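Can a Robot Clear the Table Yet? My Term Project Report

By Hiwot Shiferaw
Supervisor: Areti Dimitriou
Handed in Sunday, May 3, 2020

Why I picked this

I share a house with three other people and the chore list on our fridge is a sore spot, so when Areti put household robots on the topic list I grabbed it before Asger could (sorry, Asger!). My question was pretty simple. If you gave a two-armed robot an ordinary room with ordinary clutter in it, could it tidy up well enough that you'd want one?

I don't have a robot, and neither does our department, so everything happened in simulation. Spyros Xenos got me going with Pokberg, the simulator his lab group uses, and I wrote my own task scripts on top of it. I ended up with 1,881 lines of code, a fair bit of it commented out because I was scared to delete it.

The room and the chores

I went with a tiled room and a long wooden table. The table jobs were picking up a white dish and clearing away the odds and ends near it, including a toy rifle. I also wanted something off the floor, so there's a little flag down there, and pictures on the walls because real rooms have things you shouldn't bump. The potted plant at the far end of the table was Eftychia's idea. She said any robot that can't work near a plant is no good in her mum's house, and I thought that was fair.
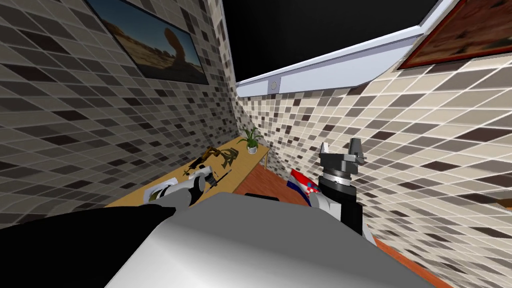 Same room, two different views.

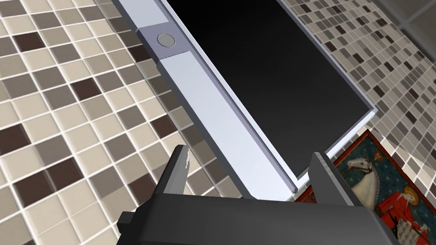 What went well

Reaching was better than I expected! The arms found their way to the table without much fuss, and once I'd slowed them down they stopped knocking into the edge. I ran 700 tries in total, and in 690 of them the robot at least got a gripper over the thing it was meant to grab. I was pretty chuffed with that until I looked at what came next.

What didn't

Grabbing is a whole other story. The dish was the worst of the lot. It's shallow, so the fingers have to come in low and catch the rim, and mine kept pushing it along the table instead. The flag was a pain too, as cloth doesn't have a nice solid side to pinch and my script treated it like a box.

Then there's the robot's own body, which I hadn't thought about at all. From some viewpoints it blocks a good chunk of the floor, so a thing it's supposed to pick up can be hidden behind its own arm. I lost most of a week to that before Spyros told me to move the base back and look again.

So, would I buy one?

Not this year. I can clear our table while the kettle boils, and my robot was still lining up its first grab. For a shop floor, where the same part turns up in the same spot all day, I'd be a lot more hopeful.

I'm going to keep at it until July, starting with a proper rim grasp for the dish. Asger has offered to do the cloth part if I take his turn at the bins.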